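Wicker basket

A wicker basket is a container made by weaving pliable stems, canes or fibres around a stiffer framework. The word wicker refers to the way of making and not to any one plant, so that a basket of willow, rattan, rush or even twisted paper may quite properly be called by the name. Such baskets are found in homes all over the world, where they hold bread, fruit, letters, wool, toys and all the other small belongings that would otherwise wander from room to room.

Materials

Willow has long been the favourite in Britain, being easy to grow, quick to cut and very forgiving once it has been soaked. Rattan, a climbing palm from the warmer parts of Asia, gives long and even lengths and is much used for furniture as well. Paper cord and plastic strand came later – they are light, they wipe clean, and they take colour well, though many people who are fond of the older sort would never dream of having them in the house.

Shapes and parts

Most household baskets have a base, sides and a border. The base is usually made first, and the uprights, known as stakes, are bent up from it and woven round with thinner strands called weavers. The border finishes off the top and keeps everything from working loose. It may be a simple trac border, with each stake tucked behind its neighbours, or a thicker plaited or rolled one, which is kinder to the hands and a good deal stronger.

A distinction is generally drawn between the basket proper, with walls high enough to hide what is inside, and the tray, which is shallow and keeps its contents on view. The two are often used side by side when a table is being tidied or things are being sorted, and they need not match. A reddish-brown rectangular basket with a braided rim, for instance, sits happily enough beside a wide, pale yellow tray edged in orange. 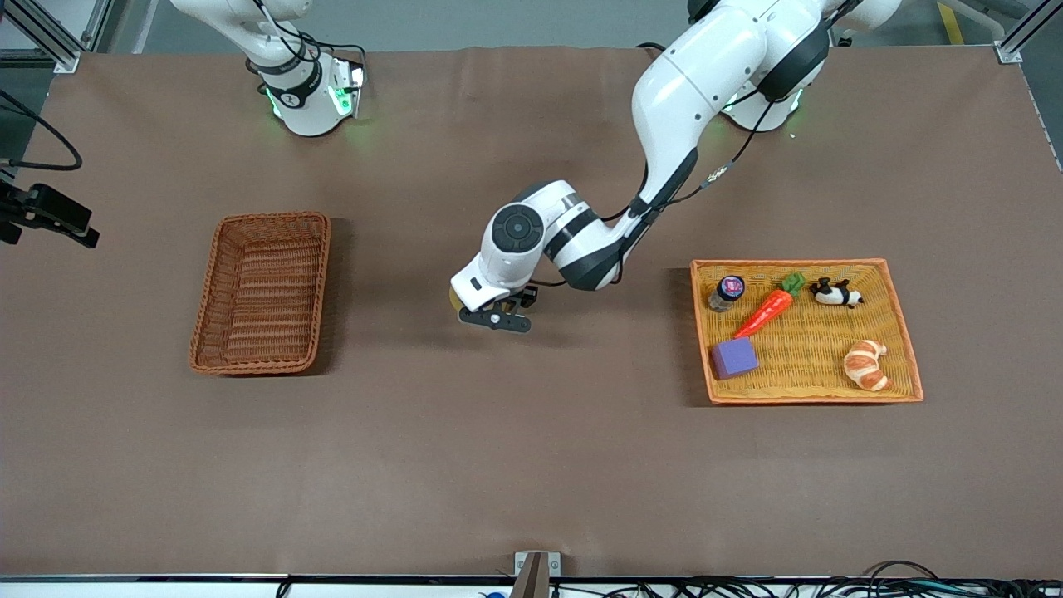 Use in the home

Rectangular baskets suit shelves and cupboards, as they stand close together and waste little room, while round ones are more often kept for bread and fruit. In her household handbook A Place for Small Things, Eilidh Mowat recommends keeping one empty basket always to hand, so that stray items can be gathered up in a single trip and put away later over a cup of tea.

Care

Wicker dislikes extremes. Very dry air makes it brittle, and a damp cupboard may bring on mould. A soft brush will lift dust out of the weave, and a lightly wrung cloth will do for the rest – after which the basket should be left to dry slowly, well away from the radiator.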